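4.2 Collection intervals for household bulky waste

Requests in Metmont were grouped by street and assigned to the Clolto depot. Under the baseline rule, a truck left once 20 requests were open. Gudeta's rule sends it after seven days whatever the load.

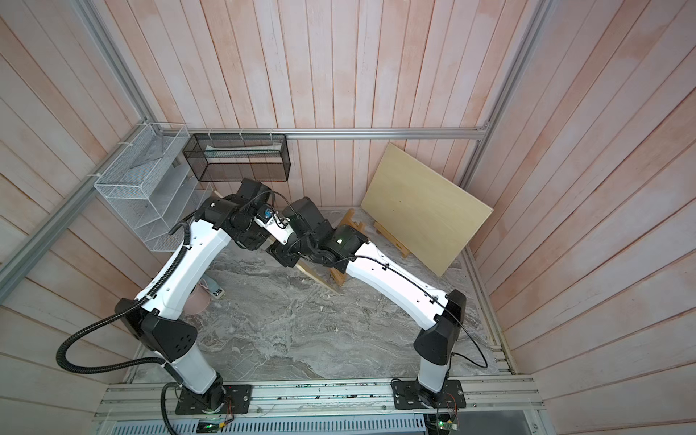 Shorter intervals raised mileage but reduced the number of items left at the curb before pickup. Mixed loads remained the main source of sorting delay at the depot, where wood and metal arrive in the same container.

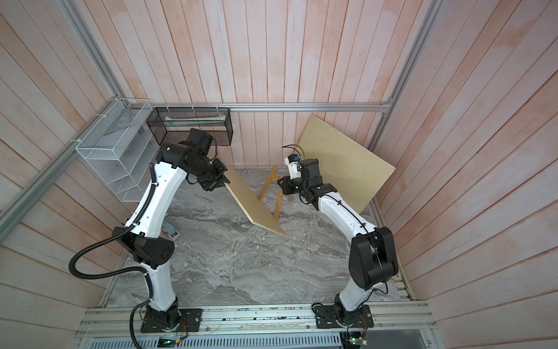

Contamination was recorded by weight at the tipping floor. Mattresses and carpet were excluded, as Prornitz handles both under a separate contract.
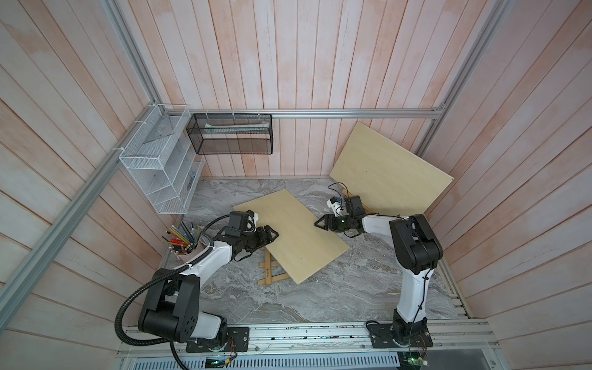

Figure 2. Setup with two arms.

Wood was graded before shredding. Painted boards, such as the pinkish white wall planks in Figure 2, were assigned to the treated fraction regardless of how much grain showed through the coating. Unpainted boards went to the clean fraction. Loads with up to 2 percent treated wood were accepted as clean at the Chevalier plant.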